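New House Rules for Robots That Take Computers Apart

So the repair and recycling shops around Ornambridge finally have a shared set of rules for robots that work inside old computers, and I've been reading it over coffee all morning. It's 6 pages! I was expecting a binder.

The guide comes from Wesside, the local refurbishing network, and it takes effect in November. Shops that sign on agree to a few basic things. The machine gets unplugged before any arm goes near it. A person checks for leftover charge and waits 60 seconds after pulling the cord. Power supplies stay closed, period - a robot can lift one out, but opening it is off the table. And there has to be a stop button within reach of whoever is on shift.

My favorite part is the section on cables. Fuentealba, the shop that tested an early draft, ran 600 used towers through its line last winter and kept notes on every snag (I love people who keep notes). Loose cables came up again and again, so the guide now says to clear or clip them before the gripper closes on anything, and to keep the arm at its slow setting while it's inside a case. 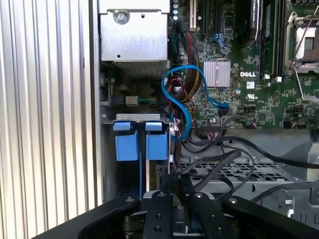
There's also a logging rule, and I know some of you will groan. Each stop gets written down with the time and the part involved, and the log stays on file for 5 years. Rastivia, which makes the tracking software a lot of shops here already use, says it will add a form for it.

Signing on is free, and comments on the first version are open through the end of October. I've already sent in mine - I'd like to see a page on laptops.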